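How a Robot Learns to Find Its Way Through a House

By Ruth Wainwright, Gorside Young Engineers pages
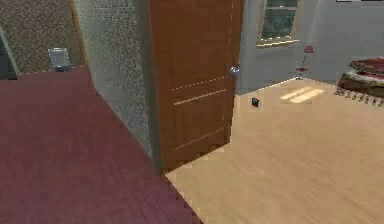
A robot that moves through a home has to make a choice many times each minute: go forward, turn, or stop. A learning system is a computer program that gets better at such choices by studying examples. The examples have to come from somewhere, and collecting them takes far longer than most people expect.

What is an example?

In this kind of work, an example has 2 parts. The first part is a view of a room. The second part is the action that should be taken from that position. If the view shows a doorway and the goal is in the next room, the action might be "turn right a little". If a wall fills the view, the action might be "stop and turn around".

One example teaches the program very little. A long set of them, taken from many rooms, lets the program pick up patterns. It may find that a change in floor colour often means a new room, and that a door handle is usually at a certain height. No person types these rules in. The program works them out by comparing examples with one another.

Rooms made by a computer

Many examples are gathered in a simulator. A simulator is a program that draws rooms and works out what happens when something moves through them. It has floors, walls, doors, windows, lamps and beds, like a house in a computer game. A simulated robot has a position and a direction, and the simulator draws what it would see from there.

There are good reasons to begin this way. A simulated robot that drives into a lamp breaks nothing. The same room can be used again and again, starting from a different place each time. The simulator also knows exactly where every wall is, so each distance can be saved without a tape measure.

How a run is collected

At Pulthorpe, a small team collects examples for a program called Prokport. One trip through a house is called a run. A run goes like this.

First, the simulator picks a starting place and a goal. The goal might be "the floor lamp" or "the bed".

Next, a person steers the simulated robot with the arrow keys on a keyboard. Mariama Mahama does much of the steering. She keeps clear of the walls and goes through doorways as near to the middle as she can.

While she steers, the computer saves the view and the key she pressed. It also saves the position of the robot. Each saved step becomes one example.

When the robot is close to the goal, she presses the space bar. The run is then finished and gets its own number.

Checking the runs

Some runs are no use for training. The steering person may press the wrong key, or the goal may be shut away behind a closed door. Eamon Quinlan plays each run back and marks it "keep" or "remove". A second checker, Kumudini Nanayakkara, looks at the same runs without seeing his marks. When the 2 marks disagree, they play the run again together and decide.

Not every mistake is removed. Suppose the robot gets too close to a door frame, backs away and then goes through correctly. That run is kept. A program that has only seen perfect driving has no examples of how to get out of trouble.

Why the rooms must be different

Suppose every bedroom in the examples had a red blanket. The program might learn that "red" means "bedroom". Put it in a bedroom with a blue blanket and it could fail. Engineers call this bias. It means the examples lean too far in one direction.

To reduce bias, the team changes the rooms between runs. Floors may be dark or pale. Doors may be open, half open or closed. Small objects are put down in different places, and the sunlight comes in at different angles. Some examples are also kept back and never used for learning. They are used later as a test, to find out how the program manages in rooms it has not met before.

From the simulator to a real house

A simulated room is simpler than a real one. Real floors have crumbs and loose rugs. Real wheels slip. For these reasons a second, smaller set of examples is gathered in real rooms, with a real robot moving slowly. Subbarao Kulkarni compares the two sets and looks for places where the simulator gives the wrong idea. The shine on a polished floor is one that he is still working on.

Try it yourself

You need a friend, a pencil and some paper. Choose a goal in another room. Let your friend walk there using only the commands "forward", "left", "right" and "stop", spoken by you. Write down each command and what your friend could see at the time. Do this for 6 trips, starting from a different place each time.

Now give your notes to someone who was not there. Ask them to choose the next command from what you wrote about the view. Where they choose wrongly, look at your notes again and find out what was missing.

Words to know

Simulator: a program that draws a place and works out what happens in it.

Run: one trip from a start to a goal.

Bias: when examples lean too far in one direction.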